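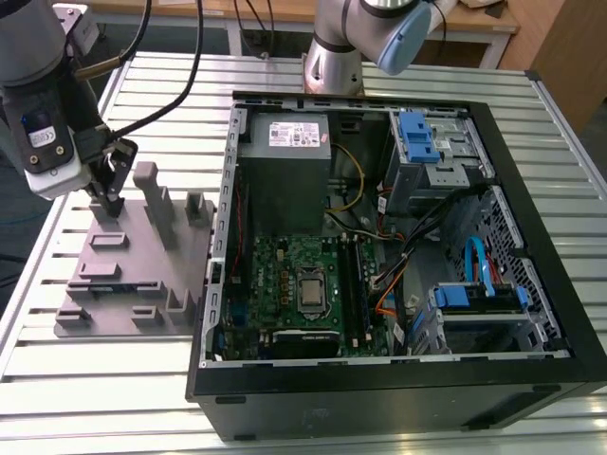

A reader of the draft asked why a talk on a print exhibit should spend its first ten minutes on hinges and light levels, and whether the audience would be better served by the pictures alone. The order stays as it is. The mounting decisions determine what a visitor can see, and the prints make more sense once those decisions are known.

# Speaker notes: Paper Anatomies at the Solska

May 30, 2019. Main hall, no interval. Questions at the end only.

## 1. Opening

- State the subject: flap prints, also called lift-the-flap sheets. Printed figures with hinged paper layers. The reader lifts each layer to reach the one underneath.
- State the scope: the temporary exhibit in the east rooms of the Solska. The permanent collection is not covered.
- Give the closing month: August. Say it slowly. People write it down.
- The accession number of the principal sheet is 1636. It is not a date. The label puts it where a date would normally go, and several visitors have read it as one. Correct this early.

## 2. What a flap print is

Define terms before using them.

- **Base sheet:** the full printed figure, usually standing or seated, with the torso left blank or lightly worked.
- **Flap:** a separately printed piece, cut to outline and pasted along one edge.
- **Stack:** two or more flaps sharing a paste edge.
- **Stub:** what remains when a flap has torn away.

The flaps were printed on a separate sheet and sold uncut. The buyer, or a binder working for the buyer, did the cutting and pasting. Two copies from the same plates can therefore differ in the order of the organs. Pause here. Most of the talk depends on this.

Sheet 1636 has the liver pasted over the stomach. In the Vuvoswood copy the stomach is on top. The printed key matches neither arrangement exactly, as it numbers the parts by system and gives no order of assembly.

## 3. Craft and medicine

The exhibit text presents these sheets as teaching aids for surgeons. The evidence in the room is thinner than the text suggests.

- The lettering is in the common language, not Latin. That points to a general buyer.
- The scale is too small for group teaching. One person can use a sheet comfortably, two with difficulty.
- The wear is concentrated on the outermost flap. The inner flaps are nearly clean. Readers opened the figure and often stopped there.
- Hand coloring follows decorative habit. Veins and arteries share one color on both displayed copies.

Do not overstate this. A barber or midwife could have owned such a sheet. The claim to resist is that the format proves the use.

## 4. Paste, hinge and repair

Wheat paste throughout, by the conservation report. The report runs to several sections and only the hinge section is needed tonight.

- Original hinges are a folded tab of the flap's own paper. The fold is the weak point.
- Earlier repairs used a heavier paper than the original. The repair holds and the paper next to it tears.
- The current repairs use a thin long-fibered tissue, toned before application and laid on the reverse.
- One old repair was left in place. Removing it would have lifted ink from the base sheet.

If asked about adhesive tape: there was some on the Dutine loan, already removed before it traveled. The stain remains and is visible at the left shoulder.

## 5. How the sheets are shown

A flap print on a wall shows one state only. The exhibit handles this in 2 ways.

First, the paired display. Two copies hang side by side, one closed and one open, the open flap held by a clear polyester strip. The strip catches the overhead light and visitors take it for part of the print. A darker mount would reduce the glare.

Second, the handling facsimile. Case 1417 has a shelf in front of it carrying a modern copy on stout paper. The hinges are cloth. They outlast paper but open too flat, and the figure loses the slight spring of the original. Mention this to anyone planning to use the facsimile for study.

The Xue room uses a projected sequence of the layers. It is clear and well paced. It also fixes one order of assembly as the correct one, which contradicts the wall text next door. Recommend viewing the cases first.

Light is kept low. Allow a minute for the eyes to adjust before reading the keys.

## 6. Assessment

- Strong: selection, loans, the uncut sheet in the first room. The uncut sheet is the rarest thing on display and has the shortest label.
- Weak: the catalog reproduces the closed state of every print and the open state of only a few.
- Missing: any account of the block cutters and colorists. The text credits publishers and stops there.
- The seating in the last room faces away from the prints.

## 7. Likely questions

**Were the flaps ever sold ready pasted?** Possibly. No copy here carries a seller's note to that effect.

**Why are so many figures seated?** A seated figure gives a wider torso for the same sheet height. It also leaves room at the sides for the key.

**Can the originals be handled?** By appointment, unframed sheets only. Apply to the print room in writing. The Dutine loan is excluded.

**Is the facsimile for sale?** Yes, uncut, at the front desk. Scissors are not supplied.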